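Ticket 2313
Subject: Organizer box latch pops open, parts mixed
Opened by: Paraschiva Dinu
Assigned to: Costel Radu
Status: Open (was Closed, reopened by requester)

Paraschiva Dinu, 9:10 am
The gray organizer boxes we got from Ziscombe in March don't stay shut. I picked one up off the shelf, the lid swung open, and I spent the rest of the morning sorting washers. Supplier says the latch is "rated for 1000 cycles." I doubt anybody over there opened one 1000 times. We've had ours a few weeks.

Costel Radu, 9:42 am
Ziscombe's support page says this is nearly always overfilling. Are any parts standing taller than the partitions? Please empty the box, close it, and try again.

Paraschiva Dinu, 10:25 am
Emptied it. Opened it flat on the white table so I could see the whole tray. Closed it, pressed on the latch side, heard a click. Lifted it by the lid and it let go. So much for overfilling, unless air counts.

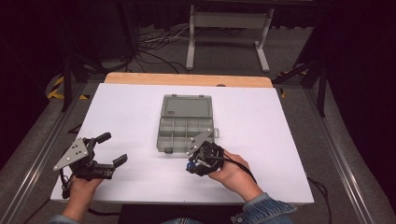 I also ran a fingernail along the rim in case there was grit in it. Clean as far as I can tell. The partitions look straight to me and none of them sit above the rim. If somebody wants to tell me it's a bent partition they can come down to the Wadia room and show me which one.

Costel Radu, 11:05 am
Passed that on. Their answer: the lid may have taken a set from being stored open. They suggest closing it with a weight on top overnight. I'm marking this closed for now, reopen if it doesn't help.

Paraschiva Dinu, 8:30 am, next morning
Reopening. Left it overnight under two catalogs and a tape dispenser. Held for 3 lifts, failed on the next one. I don't see how a lid "takes a set" in a few weeks anyway, and if it does, that's a bad lid.

Costel Radu, 8:51 am
Did you try more than one box? Could be a single bad one.

Paraschiva Dinu, 9:37 am
Tried 5, all empty. Two popped open, one felt loose but held, the other two were fine. Same shelf, same order. The old Ledesma boxes next to them have been dropped more than once and still shut.

Costel Radu, 10:14 am
OK, that's not overfilling. I've asked Werico, who placed the order, for replacements on the two that failed. They want to send stick-on latch covers first.

Paraschiva Dinu, 10:20 am
Stick-on covers for a latch that doesn't latch. Fine, send them, but please don't close the ticket when they ship. Until then the bad ones have rubber bands on them and the small screws are back in jars.

Costel Radu, 10:22 am
Leaving open. Waiting on Werico.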